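Ticket 700: Snack sorting on a soft surface, grasp slips on thin wrappers
Project: Grurkholm (household chores)
Opened by: Jovita Lozano
Assigned to: Nicanor Sandoval
Status: Open

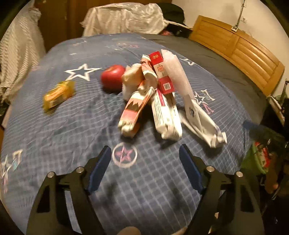
Goal is simple to say: pick up each thing off the bed, put it in the bin, leave the bedspread where it was. Any kid can do it. The policy can do a good chunk of it now, and I'm really excited about that, but the packets are still beating us.

What works
The apple. It gets the apple nearly every time, even when it starts from a bad angle (the approach correction Marwa added in March is great!). The narrow red and white box is fine too, as long as the fingers close across the short side.

What doesn't
Crinkly packets that touch each other. The fingers close on one, catch the edge of the next, and both come up. Or they pinch a fold of bedspread along with the wrapper and the whole pile slides.

Steps to reproduce
1. Load the Ko checkpoint, default settings.
2. Put mixed snacks on a bed, at least 2 packets overlapping.
3. Run until the bin is full or it gives up.

Comments

Nicanor Sandoval
Reproduced. On the lab table I don't see it at all, same checkpoint. The mattress gives when the fingertips push down, so our contact height is wrong by the time they close. Can you try raising the close height by 3 mm?

Jovita Lozano
Tried it. Fabric pinching is gone, which made my whole morning! Double picks still happen. It also misses flat wrappers now, it just closes on air above them.

Marwa Sqalli
Does it do better if it takes the loose item first and works inward? We saw that with laundry on Fiverora, starting at the outside of a pile helped a lot.

Jovita Lozano
Yes, much better. Out of 97 picks with outside-in order, most of the failures left are the see-through packaging. I think the edges just get lost against a patterned background.

Clifford Fraser
Would a plain sheet fix that?

Jovita Lozano
Probably, but people have patterned bedspreads, so I'd like to keep it. More demos on busy fabric, please.

Nicanor Sandoval
Agreed. Keeping outside-in as the default, making close height depend on the surface. Splitting see-through packaging into its own ticket, Sarahí has it.

Last updated 2019-07-21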